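Furero Table Linen Press - Set-up and User Guide
Section 4: Preparing and pressing large cloths

This section applies to tablecloths and covers in cotton, linen and satin weaves. Read Section 2 (Electrical safety) before connecting the press. The model number, 1364 or 416, is on the plate beside the power inlet.

4.1 Before you start

1. Place the press on a level surface with the hinge facing away from you.
2. Fill the tank to the upper line with plain water. Do not add starch, scent or descaler.
3. Close the tank cap until it clicks.
4. Read the care label on the cloth and set the dial to match. If the label is missing, start at the lowest setting and test a corner of the hem.

CAUTION: Satin weaves mark easily. Use the pressing sheet supplied, and keep the steam lever at 0 until the sheet is in place.

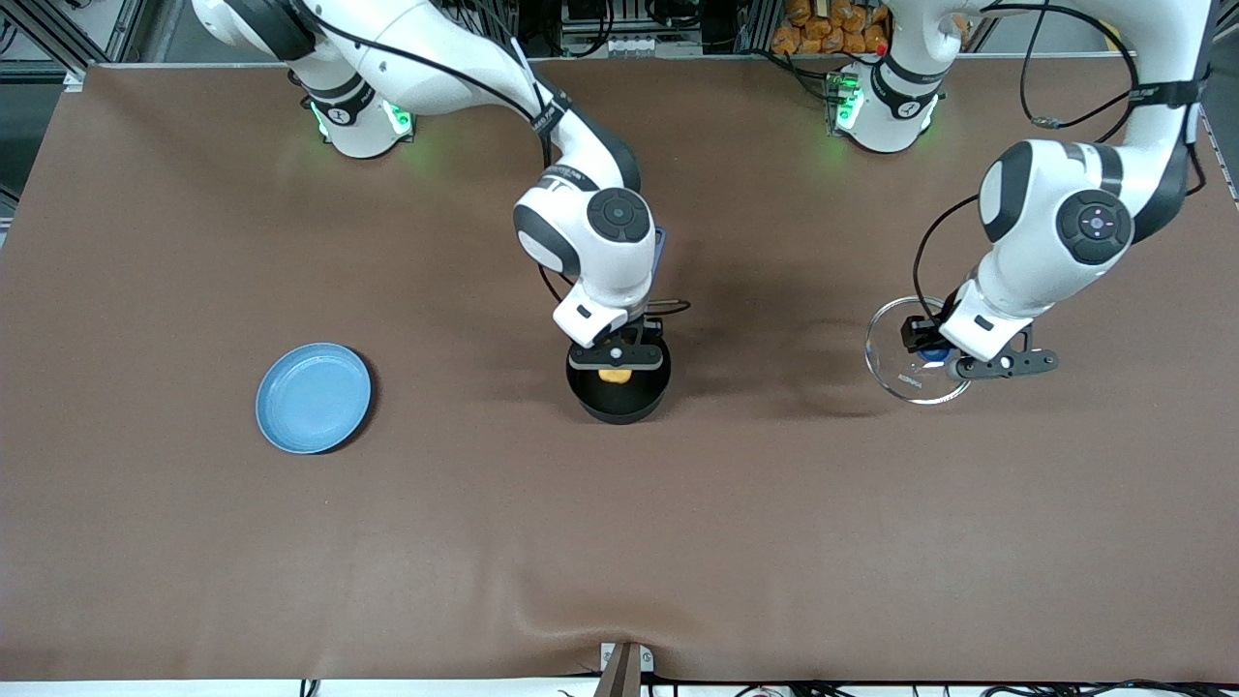

4.2 Pressing the cloth

1. Fold the cloth once lengthwise, wrong side out, and align the hems.
2. Feed the folded edge between the plates from the left. Smooth it by hand toward the open side.
3. Lower the handle until the latch engages. The indicator changes from amber to green when the plates reach temperature.
4. Raise the handle, advance the cloth and repeat. Overlap each pass by the width of the guide strip.
5. Open the cloth and press the center fold last, at one setting lower.

Note: Wrinkles near the hem usually come from uneven drying. Dampen the hem with the spray bottle, wait 2 minutes and press again. Do not pull the hem while the plates are closed - this stretches the stitching.

4.3 Cooling and laying

Leave the cloth flat until it is cool to the touch. A warm cloth takes a crease from any edge it hangs over. When laying it on a table, start at the far side and draw it toward you, keeping the drop even at both ends.

For storage, roll the cloth on a Skjelbred tube or similar with the right side facing out. Folded storage is acceptable for cotton. Linen should be refolded along a different line every few months.
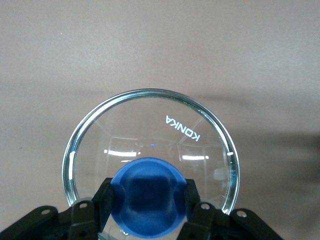
Reading time: 2 minutes

4.4 Care of the plates

1. Switch off, unplug and let the plates cool fully.
2. Wipe both plates with a soft, damp cloth. Remove starch residue with Clala plate cleaner applied to the cloth, never directly to the plate.
3. Empty the tank through the rear drain and leave the cap open overnight.

CAUTION: Do not use steel wool or powder cleaners. Scratches in the coating will catch on fine weaves and are not covered by the warranty.

If the indicator stays amber after warm-up, turn the dial to 0, unplug the press and contact a Dresalel service point. Have the model number ready. Fuse replacement is covered in Section 6.

Technical editor: Signe Kragh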